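Guides > Home robots > Try a chore before you buy

How to test a chore in simulation

Can a robot arm tidy your kitchen yet? Partly. Before spending money at Zuvley, set the job up on screen and see how far it gets.

1. Pick one small chore. Putting a single item in a tub is plenty.
2. Load an arm and a gripper. Leave out the room for now.
3. Add one object and get the grip right before you add a table.
4. Run the pick 30 times and write down every drop.

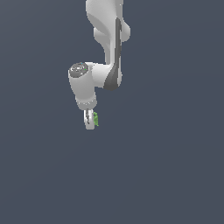
5. Change the object's starting angle and run another 30. Odd shapes usually do worse than boxes.
6. Add the table, then the tub, one at a time. If drops go up, go back a step.

Our own tidying test at Vovville took 1365 runs, and 617 of them ended with the item in the tub. That is too few for a kitchen – you would be quicker yourself. Sorting identical parts on a bench is a much easier job, and machines already do it well.

Save your settings file before changing grippers. The old values are overwritten.

Questions to Youssra Hamdy, Vovville | © Vovville | Back to top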